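Talk notes – equipment planning for the Stestside lab
Wednesday, February 14, 2018
Speaker: Sólveig Østergaard

Slide 1. What we are asking for
Two handheld grippers this year, one arm next year. Say early that the arm is not in this budget. Baldur Frandsen will take questions on the arm at the end.

Slide 2. Costs
Grippers: 3000 each, quote from Kvaran, good until June. Spare finger pads are extra. Brorwood came in lower but would not quote for repairs, so leave them out unless someone asks.
Staff time: 9 days for training and first recordings. This comes out of the lab's own hours.

Slide 3. Wear and spares
Pads are the part we expect to replace most. Plan on one check a week, 52 a year, and put it on the same sheet as the hood checks. Stomdale keeps its spares in a locked cupboard and signs them out. We should do the same.

Slide 4. Floor space
Pause here and let people look.
Point out the hood, the lockers and the plastic carboys on the floor. The gripper itself needs no bench. The arm will, and the space beside the hood is already in use. Moving things costs money too – ask for it now.

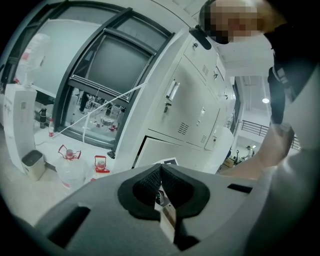 Slide 5. Dates and decisions
Order for the grippers by the end of the month. Floor plan for the arm before June. Need a named person for each. Hand over to Baldur.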